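**Teleoperation operators, Pestano tabletop collection – 2 openings**

Seretti is hiring two operators to record demonstrations for the Pestano manipulation dataset. The work is done on site in Nerkberg, from December, on fixed-term contracts.

An operator drives a single arm through short kitchen tasks: pouring, scooping, placing jars, closing lids. Each attempt is stored as one episode with a text instruction and an outcome label. The current set holds 1649 accepted episodes. Granular materials are underrepresented, and most new recording time will go there.
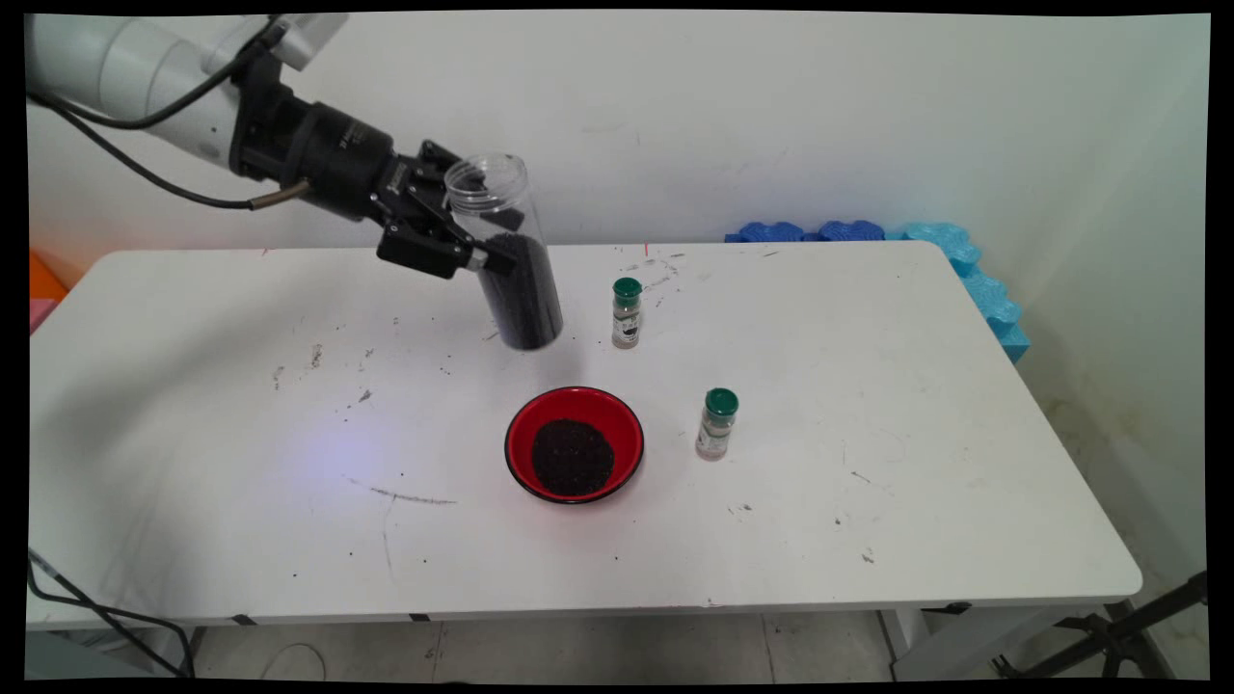

*Pouring task: container in the gripper, red bowl as target, two spice jars on the table.*

Duties:

- Record episodes according to the daily task sheet
- Reset objects to the listed start positions between episodes
- Label failures by type (missed grasp, spill, collision, timeout)
- Keep failed attempts – they are used in training and must not be deleted
- Report drift in gripper or camera calibration to the shift lead, Sanne Bosman

Requirements:

- Steady hand control and normal or corrected vision
- Ability to repeat one task for a full session at even quality
- Written English sufficient for short, exact instructions

Prior robotics experience is useful but not required. Training is paid and ends with a trial block of 400 episodes, reviewed by Pejman Nikzad. Sessions alternate between operating and labeling.

Send a resume and a short note on availability to Fereshteh Golestani, Data Operations, room 302. Quote "Pestano operator" in the subject line. Applications close October 26, 2024.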